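Workbook, Drisby packing trial, January
Bay 2, start of shift

Coffee machine out again. Khalil Matar has taken it apart on the sink and I've been told not to help.

Running the same cell as before the break: frame up, cart beside it, one crate. Osel's people changed the wrist settings overnight and left a note saying "should be gentler", with no numbers attached. I've written back asking gentler than what. Meanwhile we carry on with display fruit for the handling runs. The real stuff goes through at the far end with the crew, same as it has every summer, and they've asked that we keep our learning out of their lane. Fair enough.

Task today is the dull half of the job. Bunch off the frame, bunch into the crate, don't squash its neighbours. The management slide calls this "the simple pick". I would like whoever wrote the slide to come and do 250 of them with a stem that keeps catching on the leaf behind.

First thing to sort out was the approach to the bunch. From the side, the fingers push the fruit away before they get hold of it. Coming in at the top is better, provided you aim for where the stem goes in and accept that with dark fruit you can't see much of anything. Shine is the trouble. Every berry has its own little strip of glare and the depth readings go to pieces over them.

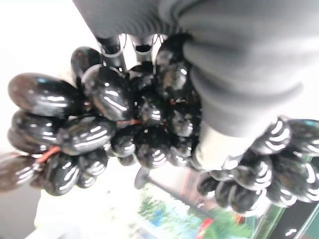
Tried the overhead lights at half and it helped the readings and annoyed everyone else in the shed, so they went back up. Khasawneh are meant to be sending a diffuser panel. They were meant to be sending it in December too.

Settled on a slower close, with a pause before the lift. Cycle time is now embarrassing. I put it in the log anyway. If we only write down the good settings we'll be having this same morning in June.

Mid-morning

Toolbox talk in the lunch room. I was supposed to give an update on the cell and ended up mostly answering questions about rosters, a subject on which I have no authority and very little information. What I could say: nobody's hours change this season. The crate work is the bit people rotate off because of their shoulders, and that's the bit the trial is pointed at. What I couldn't say is what happens the season after, and they noticed the gap where that sentence should have been.

Also raised:

Who clears a jam. At present it's me, and I go home at four. The late crew want it in writing whether they're allowed to touch it, and if so, whether that counts as a machine ticket with the extra pay. Good question. Sent up the line.

Whether the count on the wall screen is going to be used to compare people with the cell. I said no. Then I checked, and the answer I got was "not at this stage", so I've gone back and told them that too, in those words.

Crate labels. Sorted by hand at the moment, with the robot having no opinion on what colour of grape belongs where. The slide says 3000 crates a week by the end of next season. The slide doesn't mention labels.

What has changed already is smaller than any of that and nobody planned it. The crates used to be packed by feel, with people talking across them. Now whoever is minding the cell stands a few steps back behind the posts and watches. They all say the same thing about it, that it's easier on the back and a long, long shift. I timed myself. I started reading the fire notice after 8 minutes.

After lunch

Coffee machine back together, one spring left over.

Moved on to mixed crates. The dark bunch goes in with the red and the green already there, so it has to be set down in the gap and let go of without dragging the others along. Placement is the part the experienced packers do without looking. I asked for a description of how and got a shrug and a demonstration, too fast to write down.
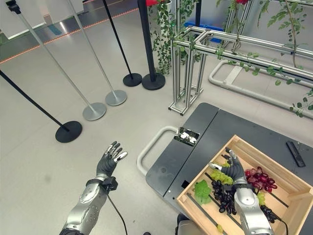 Daichi Kinoshita thinks we've got the whole thing backwards: let the machine do the lifting and carting, leave the packing to people who are good at it, and stop paying engineers to teach a hand what the late crew knew by their second week. He said this from the doorway with his gloves still on, and added that he'd happily never lift another full crate in his life.

I wrote it down because it's the most useful thing anyone has said about the trial so far. It would also mean a different machine, a different budget line and a conversation with Osel that I'd rather someone else had. I'll put it in the monthly report under "operator feedback", where it will be the only paragraph in plain English.

Kept going regardless. Notes for whoever has the cell next:

Keep the left arm parked open and out to the side. Bringing it in to steady the crate sounds sensible and isn't, at least until the two arms agree on where the crate is.

Don't trust the crate to be square on the cart. Check it before each batch.

Loose berries. The program takes no notice of them. Pick them out yourself, with the cell stopped, please.

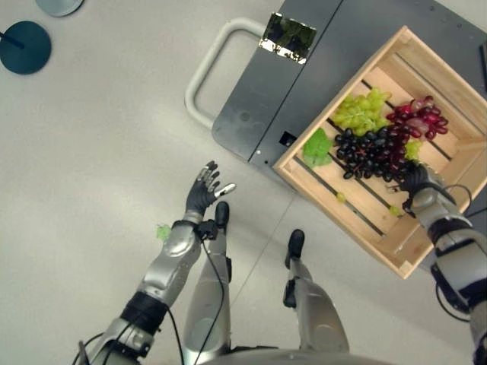
Mixed crate, right hand on the dark bunch, left hand parked.

Log file for the afternoon is saved as run 343, Cloris folder, the shared one and not the one with nearly the same name. Someone should delete the one with nearly the same name. I'd do it, but I'm no longer certain which of them is the copy.

Still to do
Chase Khasawneh on the diffuser, again.
Written answer on jams and tickets before the late crew's next rotation.
Ask Daichi if he'll sit in on the next Osel call. He'll say no. Ask anyway.
Find out where the spring goes.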